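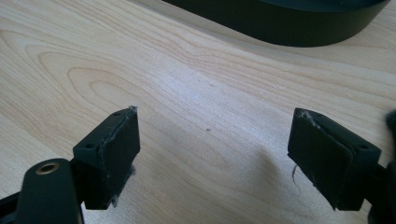
Fig. 4. Light wood tabletop, seen from above.

Section 4: Levelling and First Wipe-Down

By now your Uvham table is the right way up and you have stopped speaking to whoever held the other end. Leave the Allen key out. You will want it again.

1. Put the table where it is going to live. Levelling it in the hall and then carrying it to the study is a popular hobby, but you will have to do it twice.

2. Lay a spirit level across the short side. A phone will do, if you trust your phone.

3. Find the low corner and turn its foot anticlockwise, half a turn at a time. Check the level after each one.

4. Repeat along the long side. The first side will now be slightly out. Go back to step 2 and be brave.

Note: on carpet the feet sink for a day or so. Check again tomorrow before you write to us.

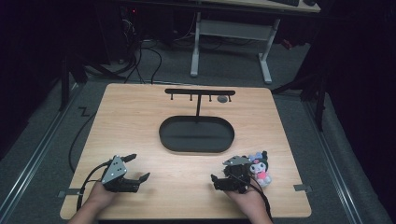
5. Tighten the leg bolts, working in diagonal pairs. Stop when the key stops. Sreekumar Shetty in our repairs room keeps a jar of bolts from customers who carried on.

6. Wipe the top with a barely damp cloth, going with the grain, then dry it straight away. Washing-up liquid is fine. Anything with a picture of an oven on the bottle isn't.

CAUTION: Do not use wax or oil on the top. The factory finish won't absorb either, and you will own a sticky table.

CAUTION: Keep hot pans off the surface. A folded tea towel is no match for a casserole.

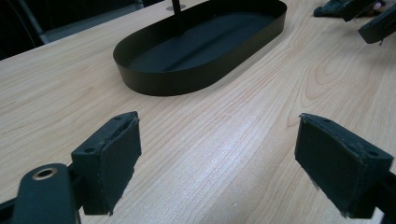
7. Wait 6 hours before putting anything heavy on it. Books count. So does the cat, although enforcement is your own affair.

Note: if the table still rocks after 2 full rounds of steps 2 to 4, the fault may be your floor. Ask for felt shims, part 468, from the spares desk (Thirumalai Pillai). They are free, and he will want the order number from the sticker under the top.

Continue to Section 5: Fitting the Cable Tray.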